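Rerkava cell

The Rerkava cell is a simulated robot work cell with two arms and one counter. It exists only as software and is used for preparing and testing pick-and-place tasks with kitchen objects. The cell was built at the Ospina laboratory in Skovunley, where it is also kept in working order. Its first version was written by the engineer Mercedes Quispe, who still looks after the scene files.

The name is used both for the scene itself and for the set of rules by which it is started, checked and repaired. In older notes of the laboratory the same cell is called "the counter".

Contents
1 Layout
2 Setting up
3 Daily checks
4 Common faults and repair
5 Versions
6 See also

Layout

The cell consists of a counter with a veined stone pattern, an open gray bin, a round plate and a robot with two arms. The bin stands in the center of the counter and is the normal place for putting objects down. The plate is on the right side, close to the lower right corner of the bin. Other items can be placed along the far edge of the counter. They take no part in the task, but they have collision bodies like everything else, and an arm can be stopped by them.

Each arm ends in a black hand with fingers. In most tasks of the cell the right hand does the work and the left hand remains open at the left side of the counter. The left arm is under control during this time and holds its position with the same settings as the right one.

The food objects have uneven shapes, and this makes them harder to hold than blocks or cans. The potato is the object used most often for the first test after a change in the scene.

Setting up

The setup of the cell follows a fixed order. The counter is loaded first and its height is written into the base file. The robot is then placed, and both arms are moved to the start position without any object in the scene. Only after this the bin and the plate are added. If the bin is loaded before the arms have reached the start position, the right forearm can pass through the wall of the bin, and the physics engine will push the bin away at the first step.

The position of the bin is given by its center and by one angle. The bin does not need to be parallel to the counter, and in the usual scenes it is turned. The angle may be changed between runs, but the near corner must keep free space to the plate. When the two bodies overlap, even by a very small amount, both will shake.

After loading, the scene is left to settle for 300 steps with the arms at rest. The operator then compares the position of each object with the value in the base file. An object that has moved during the settling time is usually placed too low and touches the counter from inside.

The viewpoint is set last. The cell is normally viewed from above, at a slight angle, so that the floor of the bin and the hands can be followed together. The upper and lower parts of the picture are filled with black bands to reach the size which the recording program expects. The far edge of the counter is therefore not always complete in the picture, and it must be checked in the scene editor.

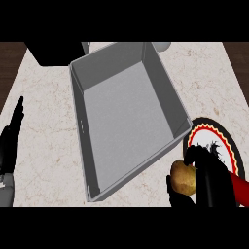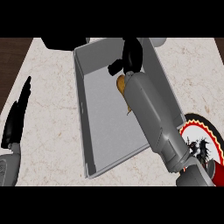 Two rendered views of the cell, with the bin in the center of the counter and the decorated plate on the right.

Daily checks

A short check is made before the first run of the day. It has the following points:

Move both arms to the start position and read the joint values.
Close and open the right hand one time without an object.
Close and open the left hand, also when the task does not use it.
Lower the right hand over the bin and raise it again.
Place the potato on the counter and lift it.
Look at the contact list for pairs that should not be there.

The lifting test is the most important one. The potato must stay in the hand during a hold of 800 steps. If it turns slowly between the fingers, the friction values have to be examined before any task is recorded.

Common faults and repair

Slipping of the object. The most frequent reason is a food model that was exported again and lost its friction value, so that the general value of the scene is used. The value is entered again by hand in the object file. Raising the force of the fingers is not recommended, as the object may then jump out of the hand at the moment of contact.

Forearm touching the rim. When the hand goes deep over the far part of the bin, the forearm crosses the near rim. In early scenes this led to contact and the bin turned on the counter. The repair is to raise the elbow in the approach path. Making the bin heavier only hides the fault.

Drift of the left hand. An idle hand may sink by a small amount in long runs. The gain of the shoulder joint is then corrected, and the arm is brought back to the start position before the next run.

Wrong texture. After a change of the renderer the food skins can appear without their darker patches. The physics is not affected, but such recordings are marked and kept apart from the others.

Versions

Version 1 had a plain counter and a bin parallel to its edge. Version 2, finished in February, brought the stone pattern, the turned bin and new collision bodies for the fingers. The old bodies were simple boxes and held a round object badly. Files made for version 1 can be opened in version 2, but the height of the counter has to be entered again.

A smaller form of the cell, Zindier, has only the right arm. It uses the same base file and the same daily check, without the point for the left hand.

See also

Zindier cell
Collision body
Grasp planning
Pick-and-place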